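28 March 2020

Notes from the demo visit, written up from the notebook pages and what Jiahui Lü remembered afterward. Filing under Oltex because they were the ones asking for it.

Visitors were two from Oltex and one from Enport. The Oltex people do garment finishing and wanted to see shirt folding. The Enport one was mostly interested in wrist cameras and cable routing and had less to say about cloth.

Plan was a short talk, then folding with both arms, then questions. We cut the talk down. They had read the February write-up already and wanted to get to the table.

Before they came in I went over the grippers and the wrist view. Pads line up when closed, no play in the fingers that I could feel. Exposure was on the bright side and I left it alone, since the last time I changed it right before a demo I spent the whole session changing it back.
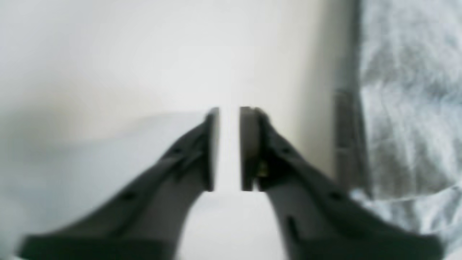 Zeroed both arms after that and ran the open/close cycle a few times at low speed. The Cao controller came up on the second try. First try it hung on the handshake, same as in February. Restarting the host cleared it. Still no idea why, and I want to look at the startup log before the next visit.

Jiahui ran the session and I talked. Order of things:

Started with slow moves, no cloth, so they could see reach and where the arms stop. Enport asked about the stop distance and I gave the number from the setup sheet. They asked to see it triggered, so we triggered it. Fine.

Then shirts. Told them up front that we spread the shirt by hand and the arms take it from there. Oltex asked how flat it has to be. My answer was that some wrinkles are OK but a doubled hem is trouble, because the planner takes the top edge for the real one. Sleeves are the slow part. One arm takes hold near the base of the sleeve and the other stays clear until the grip is confirmed. We had it the other way round for a while, with both going in together, and the cloth got dragged.
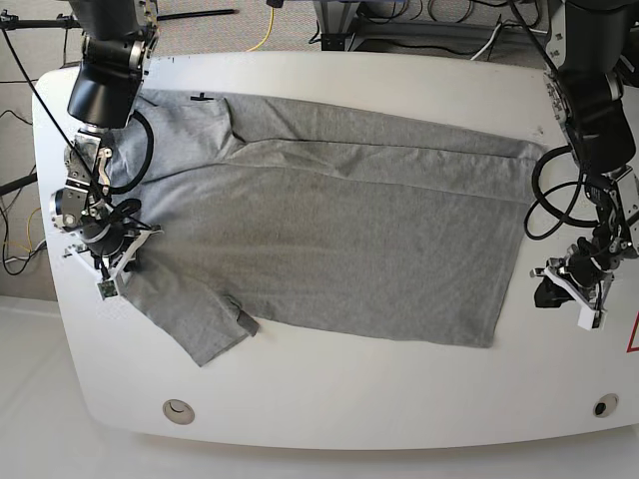
Speed came up, as it does every time. I said we are nowhere near a person who folds for a living and that the current work is on getting the same fold twice in a row. The older of the two Oltex visitors said their line cares more about the fold coming out square than about seconds per shirt. Useful to know, and different from what they wrote in their email.

They wanted to know how much data is behind it. We have 2,765 recorded folds in total, and 229 of those are from the current gripper setup. The rest are from the old pads. Enport asked if the old ones still help. I said yes for the large moves and less so for the grasp. Jiahui thinks they help more than I do - we should test that properly instead of both guessing.

Two failed folds during the session. On the first the grip slipped at the sleeve and Jiahui reset it. On the second the fold line came out crooked and we let it finish so they could see what a bad one looks like. Neither seemed to bother them.

Oltex will send a box of their own shirts, including a heavier knit. They also asked whether Gester could be run on a narrower table. Told them I would check reach on paper first and get back to them.

To do:
Startup log on the Cao controller.
Reach check for the narrow table.
Old pads vs. new pads comparison, Jiahui to pick the split.
Write down the exposure setting somewhere that is not my head.
Send Enport the cable routing sketch, the newer one with the extra loop at the wrist.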